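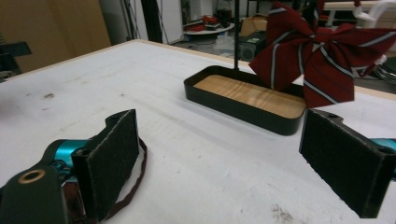

Hand-held gripper at the table, jaws open, tray and striped bow in front.

To: Gruta handling list
Date: Jun 27, 2025
Subject: Re: [gruta] Pad inspection rule, draft 4

> Section 3 of the draft says that finger pads must be inspected "regularly".
> At Barden we read this as once per shift, but our partners read it as once
> per month. Can we please put a number there? Also, does the rule apply to
> hand-held grippers, or only to the ones mounted on an arm?

Thank you for the question. I will begin with the second part, which is easier.

Yes, in my reading the rule applies to both. The scope in section 1 speaks of "any two-finger tool with replaceable contact pads". It does not mention an arm. The picture above my message shows the kind of work I have in mind: rough dark pads on both fingers, and fabric as one of the things hanging above the table. With fabric, a worn pad is difficult to notice, and the operator starts to squeeze harder without knowing it.

For the number, I propose to count cycles and not days:

– visual check of both pads every 600 cycles
– replacement of both pads together, never only one
– after replacement, 18 test grasps on the reference object before work continues

We have used this at Barreto since last June and the people accept it well. Before, we had only a monthly check, and it was often forgotten.

I have one more wish for section 5. The draft asks for a "clean work surface", but it does not say what clean means. Our table has grey smudges and small spots, and I would still not stop the work for them. Loose grit is another matter, as it goes into the pad texture. I would write "free of loose particles" and leave stains out of the rule.

For pads of the Durotine type I have no experience – maybe somebody from Barden can tell us if 600 is too many for them.

If there are no objections on the list, I will send the changed text for sections 3 and 5 as one file. Please reply below the quoted part, so the archive stays readable.

With kind regards,
Barreto test room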